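# Thread: Open day at Predero, anyone else go?

**closon_mill**

Went up to the Predero open day in May with two lads from our maintenance shop. Free entry, 15 minutes per demo, then you get moved along. The one I wanted to see was the bin bag job, as we have bins all over the packing hall and I keep being asked if it can be automated.

They had a humanoid type setup with jointed hands, working with a blue liner and an ordinary round bin on the floor. I expected a fixed cell with a guard round it, so that was a surprise. 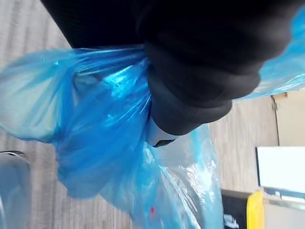

Does the arm need a special bag, or will it take the ordinary ones off a roll?

Ordinary ones, according to the chap on the stand, though he said very thin liners are harder for it to get hold of.

**tapeandglue**

We were in the afternoon group. Fair enough as a demo but I can't see what it's for. A cleaner does a bin in seconds and then moves on to the next one without anyone pressing anything.

**closon_mill**

Same argument people made about floor scrubbers. We've got four of those now.

**tapeandglue**

A floor scrubber drives up and down. A bag is a different shape every time you pick it up. I've spent 17 years on packaging lines and film is still the thing that stops us most often. Show me 200 bins in a row with the door shut and I'll listen.

**wickramasinghe_eng**

I'd side with tapeandglue on the numbers but I think you're both looking at it the wrong way. Bags are a good test for the hand. If it can deal with a liner it can probably deal with shrink wrap, sacks, overalls and so on. Predero said much the same in the talk before lunch, if you stayed for it.

What I did like was the bin. Plain one, on the floor, no jig holding it.
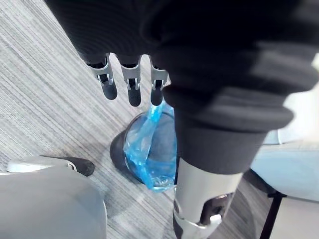 *Fingers over the bin at Predero, blue liner in the opening.*

**northbank**

What's the black ribbed stuff on the arm? Is it a cover?

**wickramasinghe_eng**

I took it for a cover but I didn't ask. We had a similar sleeve on a Colik unit at my last place and it wore through at the folds. Worth asking them how often it's changed and what it costs.

**northbank**

Did they give a price for the whole thing?

**closon_mill**

No. I asked twice. They're doing trials with a hire charge and you have to fill in a form about your site first. The form wants floor plans, which our lot won't hand over without a signature from head office.

**tapeandglue**

They told our group about 2000 practice runs had gone into the bag task. I asked how many of those were any good and got a leaflet.

**closon_mill**

He told us he'd have to check. I've emailed and will post the reply if I get one. Parking was poor, by the way. Use the overflow by the Colik unit if you go to the next one.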